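Faking it (the flower post)

Right, quick one, kettle's on and I've got maybe 20 minutes before I have to be somewhere.
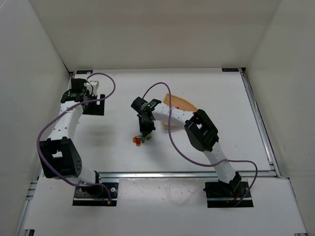 Why fake flowers at all

I know. I KNOW. I spent most of my twenties being a snob about artificial flowers and now I have a drawer of them. My nan had a dusty arrangement on top of the telly that never moved in my whole childhood and I swore I'd never.

But the flat gets no light. None. One window faces a brick wall and the other faces the neighbour's hot water unit. I've killed a peace lily, two ferns and a thing from the servo that was allegedly unkillable. So, sprigs.

And a single small sprig on a big plain white surface looks good! Better than a fat bunch. That's my whole theory, really, the rest of this post is just me going on about it.

Where mine came from

Mostly Wornen, the discount place near the station, bottom shelf past the candles. Cheap and a bit hit and miss. Some of the stems have that hard plastic seam down the side, run your thumb along before you buy. The nicer ones I got from Zutport when they had the end of season sale in December. Waited too long and all the eucalyptus was gone, still cross about it.

Bought 3 stems of a cream coloured thing, no idea what it's meant to be. Label said "mixed blossom". Sure.

Getting the creases out

They come squashed flat in the packet. What works for me:

Steam over the kettle, holding the stem end, keep your fingers out of it. A few seconds then pull the petals into shape while they're still soft. Do it over the sink.

Hairdryer on low is OK for leaves. Do not use high. I used high. One of the leaves went sort of shiny and curled up like a chip packet and that was the end of him.

Bend the wire a little, in more than one spot. Straight out of the packet they stand like rulers. Real stems wander about a bit. I look at whatever's growing over the fence on the walk to the shops and copy that.

Cutting them down

Don't use your good scissors!! There's wire in there. I've got an old pair of side cutters that live in the kitchen drawer now, next to the peeler. Cut one big stem into a few little sprigs and you've got enough for the windowsill, the bathroom and the desk. The leftover bits of leaf are handy for hiding a join too, dab of glue and wrap it round.

I cut shorter than I think I should and then it's always too short. Go longer. You can fold the end up inside the vase.

The vase

The Szabó one, the narrow grey one I've banged on about before. The neck is tight enough that one stem stays where you put it. In a wide vase a single sprig just flops over to one side and looks sad. If wide is all you've got, a bit of scrunched baking paper down the bottom, or rice. Rice is heavier so it wont tip when the cat goes past.

Little bottles are good too. I've kept a vanilla essence bottle for ages and it's about the best one I own.

Placing it

This is the bit I fuss over. Clear everything off first. All of it, the mail, the hair ties, the mug. Then put the sprig down and leave it a day before you add anything back. I nearly always end up adding less than I took off.

Off centre, for me. Smack in the middle of the table it looks like a function room. Then again my sister-in-law's is dead centre and hers looks lovely, so who knows.

Plain wall behind if you can manage it. Beige, grey, off-white, all fine. Against the busy tea towel rack mine just vanished.

Dusting

Yes you have to. Old makeup brush, dry, every couple of weeks. If they get properly grubby (kitchen ones do, it's the grease) a swish in lukewarm water with a drop of dish soap and hang them upside down over the bath. Test one first, the colour ran on a pink one and I had a pink sink.

What it cost

Stems and the glue came to less than the last real bunch I bought, which lasted 3 days in the heat and then smelt like a pond. I'm not against real ones. If somebody gives me a bunch I'm thrilled. Just can't be replacing them evry week.

Next up is the Clustilex shelf, still in its box in the hallway, still tripping over it — will do a post when it's on the wall. Kettle's boiled ages ago. Gotta go.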